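Topic: Bermúdez follow-on round, worth it for small holders?
Board: Startup & Private Company Investing

cirilo_h
7 February 2019
So I got the packet for the Bermúdez follow-on yesterday and I've been going back and forth all night. Quick background: I came in two years ago through the Trodley pool, 500 shares, nothing that's going to change my life. Now they want to raise again, and existing holders get pro rata rights if we answer before the window closes. The new preferred sits on top of us with a 1x liquidation preference, and the option pool gets bigger before the money goes in (so that comes out of our side, right?).

My gut says take the pro rata. My wife's gut says we already have enough money in a company that can't be sold on a Tuesday afternoon. Has anybody here been through one of these as a tiny holder?

sunita.oy
Hi Cirilo! Been through three, took my pro rata in one, and that was the one that went sideways, so take this with a shaker of salt. Yes, if the pool increase is in the pre-money then the existing holders eat it. Look for the words "fully diluted" next to the price and see what they count in there. In my last one the headline valuation looked great until I worked out how much of it was options that hadn't been given to anyone yet.

Also, is the preference participating or not? Huge difference for you and the packet should say.
Sunita Oyelaran

cirilo_h
Non-participating, I just checked. Page 12, in the smallest type they own.

K0llar
Non-participating 1x is about as plain as it comes. I wouldn't lose sleep over that part. What I would ask is who's leading. If the lead is new and outside, somebody argued over the price. If it's the same insiders marking up their own position, the price is whatever they felt like writing down.

azu_ponce
I disagree with Kollár on that, at least a little. Insider rounds get a bad rap. When Girka did theirs the insiders led it and it was priced lower than an outside fund had offered, and they skipped months of road show. I was in that one and I was happy with how it was handled. A new lead can overpay too, and then everybody is stuck under a number the company can't grow into.

K0llar
Sure, and for every Girka there's a Temilora. Insiders led two rounds in a row there, up both times, and then the third one was a cram-down and us small fry got turned into common at a ratio I still can't say out loud in front of my kids. I'm not saying insiders are crooks. I'm saying a price that no outsider agreed to isn't a price I'd pay without a discount.

azu_ponce
Temilora had no revenue, Čestmír! You can't hang that one on who led the round.
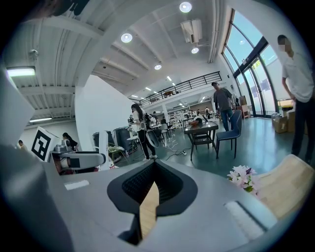
cirilo_h
OK, the lead is outside, I should have said so. A fund I'd never heard of, putting in most of it, with the Trodley people filling some of the rest. What's bugging me more is the use of proceeds page. It's one paragraph, "growth and general corporate purposes," and I'd love to know how much of that is salaries and how much is rent. I've got a thing about rent. A big bright room with a high ceiling like the one in the photo looks great when investors come by, and then you see the lease in the footnotes and it runs longer than the cash does. I asked for the lease schedule and haven't heard back.

sunita.oy
Good ask. And while you're at it ask for the monthly burn and the bank balance, same date for both. You'd be amazed how often you get the burn from one quarter and the cash from right after a closing. Do you have information rights or does the pool hold those?

cirilo_h
Pool holds them. So I guess I'm asking Trodley to ask them.

trujillo_az
Different Azucena here (hi, Ponce, we really need to sort out these user names). I'm in the same Trodley pool and I already passed on this one. Two reasons. The pool charges a fee on new money again, on top of what we paid the first time, and it's in the side letter and not in the packet, so go look. And my pro rata was going to be 200 shares, and after the fee and the accountant I couldn't get excited about it.

cirilo_h
Wait, a second fee? I did not see that. Is it on the whole amount or just the new check?

trujillo_az
Just the new check. Still annoyed me!

azu_ponce
That fee is pretty normal for pools, for what it's worth. I'd still count it as part of your price per share though. Mine came to $1,054 on the Girka round and I'd left it off my spreadsheet completely, so my "gain" was a fair bit skinnier than I'd been telling people at dinner.

K0llar
Fees on fees. This is why I quit pools and only buy what I can sign for directly. Fewer deals, bigger minimums, I know, I know.

sunita.oy
Not everyone can write those checks, Čestmír. The pool is how a lot of us get in the door at all.

K0llar
Fair. I'd still rather stay out in the yard.

cirilo_h
Thanks everybody, this helped a lot. I wrote to Trodley asking for burn, cash as of the same date, the lease and the side letter. If I get real answers before the window closes I'll probably do half my pro rata, and if I get another "general corporate purposes" I'm sitting on what I have. My wife has asked me to note that she was leaning that way from the start.

trujillo_az
Post what they send you about the lease if you're allowed to, I never thought to ask for it. They told me the next holder call is in May, so don't wait for that one.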